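Course project, spring term. Submitted in May by Damián Bermúdez.

# Standby power use in rented student apartments

## 1. Background

Most household appliances draw a small amount of power while they are switched off. The usual name for this is standby power. I picked the topic after my own electric bill stayed almost the same during a month when I was away for two weeks and had only the refrigerator running, or so I thought.

The question for the report was simple. How much of the electricity used in a student apartment goes to things that are not doing anything at the time?

## 2. Method

I measured devices in apartments in the Tedelby building, where the landlord allowed me to post a sign-up sheet by the mailboxes. In total 33 devices were measured in six apartments. I used a plug-in meter, a Nirkard, borrowed from the physics lab. Each device was left on the meter for 10 hours overnight with nobody using it, and the average draw was written down the next morning.

Built-in appliances were harder. They are wired behind the cabinets, so the plug-in meter could not reach them. For these I read the main meter in the hallway, switched off the breaker for the kitchen circuit, and read it again after an hour. This gives one number for the whole circuit and does not separate the appliances. It is the weakest part of the data.

I grouped devices into entertainment, computing, kitchen and chargers. Anything with a clock or a display was marked with a D in the data sheet, to see if those devices used more.
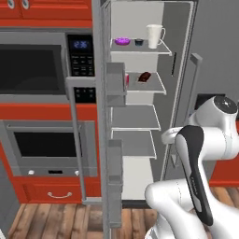 *Figure 1. Built-in microwave with a lit display, and wall oven (computer rendering).*

## 3. Results

Entertainment was the largest group. The worst single device was an older Drellance sound system, which drew almost as much when off as when playing at low volume. Game consoles varied a lot depending on one setting in the menu. Two of the same model gave very different readings until I noticed that one was set to download updates overnight.

Chargers with no phone attached were close to zero. This was a surprise to most of the people who took part, who had expected them to be the main problem.

Kitchen devices with a D were higher than those without, but the difference was small. One apartment came out at 533 watt-hours per day for all standby use. Another, with two desktop computers and the sound system, reached around 700.

## 4. Problems

- Two readings were lost when the Ivanov power strip in apartment four tripped during the night. I did not repeat them.
- Routers were left out. People did not want to be offline.
- Six apartments in one building is a small sample.

## 5. What I would change

I would measure for a full day and use a clamp meter on the kitchen circuit. I would also ask people how often they use each device, which I forgot to put on the form.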